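The front room, before it gets its act together

Hello and welcome to the front room gallery! A few of you asked for this after the kitchen page went up in December, and I've been putting it off, mainly on account of the wall. I have decided to stop caring about the wall. It'll get painted when it gets painted.

For anybody new: I'm slowly sorting out the house one room at a time, and I put the pictures up as I go with a few lines each, so I can look back and see whether anything changed. The front room is the one we use for everything. People sit in it, eat in it, open their mail in it, wrap gifts in it, fix things in it and nap in it. It has one proper piece of furniture (the sofa) and a bunch of stuff that was meant for other places and wandered in. I love it, but it needs help.

So this page is about the stuff. Tables, stools, buckets, boxes. If you came for curtains, try the upstairs page, where Ursina talked me into the yellow ones.

The table

Let's start with the white folding table, the hardest worker in the house. It was bought for the patio, and you can tell from the little round cap in the middle where an umbrella pole could go. I wanted to use it outside for one summer. Then Liette Carrier came to stay, needed somewhere to do her sewing, and in it came. She went home after 20 days and the table never went back out.
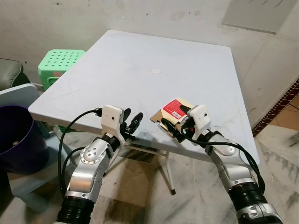

I've tried most things on the scuffs. Dish soap does nothing. Baking soda paste took off the newest ones and made my arm hurt. Mirjam Sutter swears by those white sponge blocks and she's mostly right, but you have to go easy, and you have to rinse after or it gets a chalky feel that I can't stand under my hands. What's left now is the old gray stuff, and I think it's just part of the table at this point. I put a cloth over it if my mother is coming!

People ask why I don't get a real wooden one. Well, I looked. The one I liked best was at Aebischer, very solid, beautiful legs, and it cost more than my first car (it was not a good car, but still). And it didn't fold. I need a table that folds, or we can't pull out the spare mattress when somebody stays the night, and somebody is always staying the night.

The mint-green stool lives in this corner too. It's plastic, it has a grid of holes in the top, and it's the best seat for shelling peas or for tying your shoes. It's also what I stand on to reach the top shelf in the hall, which my brother-in-law Gebhard Rainer has told me off for more than once. He's tall. He can keep his opinions up there with him.

The floor is staying, before you write in. I know the patterned border isn't for everyone. Remo Prantl offered to lay something over all of it and I got as far as looking at samples, and then I mopped it properly one morning and felt bad for ever thinking about it. It's cool in summer and you can drop a jar of beets on it and be fine in five minutes. (Ask me how I know.)

Small cardboard boxes

Every house has a thing that multiplies. Ours is small cardboard boxes. They come in with something inside, somebody opens them, and they sit on the table with the flap hanging off until I lose my temper. I keep too many of them, I admit that. A good small box is useful! Screws, seed packets, the birthday candles that still have some life in them. But a torn one is no use to anybody, and those have to go.

My rule for the moment:

- Flap still good: it goes on the hall shelf, inside a bigger box if it fits.
- Flap torn: flatten it and put it out with the paper, same day.
- Anything with a label on it: look at the label first. I once threw out the box for a lamp with the spare bulb still in it and I'm not over it.
- Boxes that might be needed for a return: top of the wardrobe, one month, then out.

Gebhard says the rule should be one line long and the line should be "throw it out." Ursina Rüegg says to keep the lot, and she has a garage, so of course she does. I'm somewhere in between and a little ashamed of the hall shelf.

When I do flatten them I do it on the folding table, standing up, with the radio on. Slit the tape on the bottom first, then the side seam lets go without a fight. I used to stomp on them in the hallway, and I'll say it was more fun, but it brought the neighbor up. 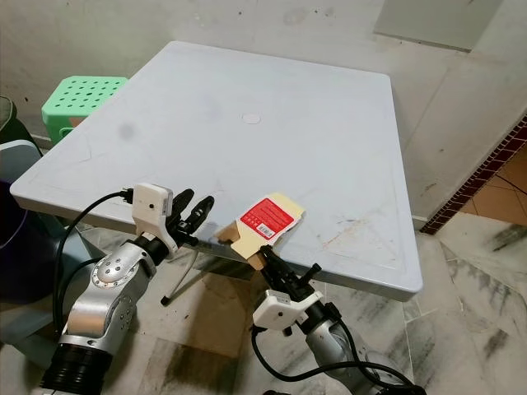

The sofa end

This side of the room is where everything lands when you walk in. Phone, whatever cloth you had in your hand, papers. I clear the seat every evening and it fills up again by lunch. I used to fight it with a basket, but the basket turned into one more thing to clear, so now I just do a quick sweep of the seat before supper and call it done.

The sofa itself is a keeper. It's dark, somewhere between gray and green depending on the time of day, and it's leather, so it wipes down. It came from Remo's aunt, who was moving someplace with a narrow staircase, and four of us carried it in while a fifth person (me) held the door and gave advice. The armrest is big and round and exactly the right height for a head. I condition it twice a year with the stuff in the flat tin from Grovau. A little goes a long way, and do open a window!

Then there's what I call the tower: the small light blue stool with the purple bucket on it. The bucket is for little things that don't have a home yet. I put it up on the stool so I'd stop tripping over it, and now I can drop things in as I walk by without bending down, which my back thinks is wonderful. When it gets full I tip it out on the table and deal with it. It's never quite as bad as I expect. Last time I found the good thimble and two keys that don't open anything.

The fan stays out all year. I used to haul it up to the attic in the fall and down again in spring, and every single time I'd need it the week after I'd put it away. It takes up hardly any floor. Fine, it can live here.

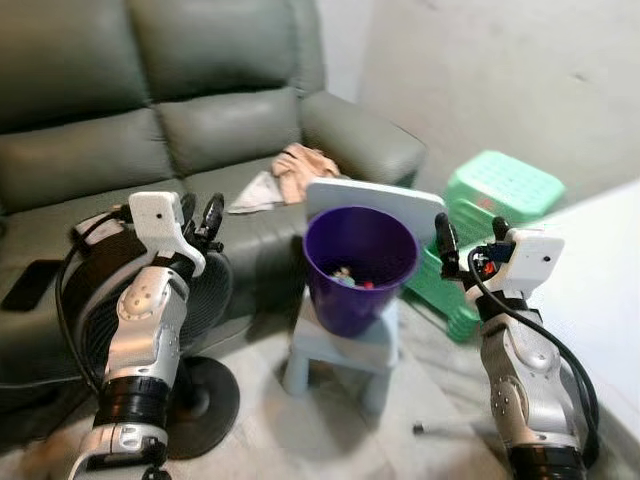 Liette Carrier

She gets her name up there because this corner was her idea. She wrote me a long letter after her stay with a little drawing of the room in it, and in the drawing the stools were over by the end of the sofa, near the wall, with an arrow and the word HERE underlined. I'd had them by the window, where they were in the way of absolutely everyone. I moved them that same afternoon. She was right, and I've told her so, and now she sends me drawings of the other rooms.

What I still want to do in here, in no special order:

- Scrub the wall, at least the bottom half, and see what comes off before I spend money on paint
- Find a tray or a shallow dish for phones, to go on the arm side
- One lamp, low, warm, not from a catalog
- Find a better spot for things that are just leaning
- Felt pads for anything that scrapes when you drag it

If you have a good trick for marks on a painted wall, please write to me. I've had three people tell me toothpaste and one tell me bread, and I'd love a tiebreaker before I stand there rubbing a sandwich on the wall like a fool. I'll add new pictures to the bottom of the page once the painting is done, so look in again in spring!

Recent galleries

The kitchen, drawer by drawer
Upstairs: the yellow curtains
The hall shelf (I'm sorry)
Gato and the laundry room
Ursina's garage, with her permission
Bathroom tiles, part two
54 jars: the pantry in fall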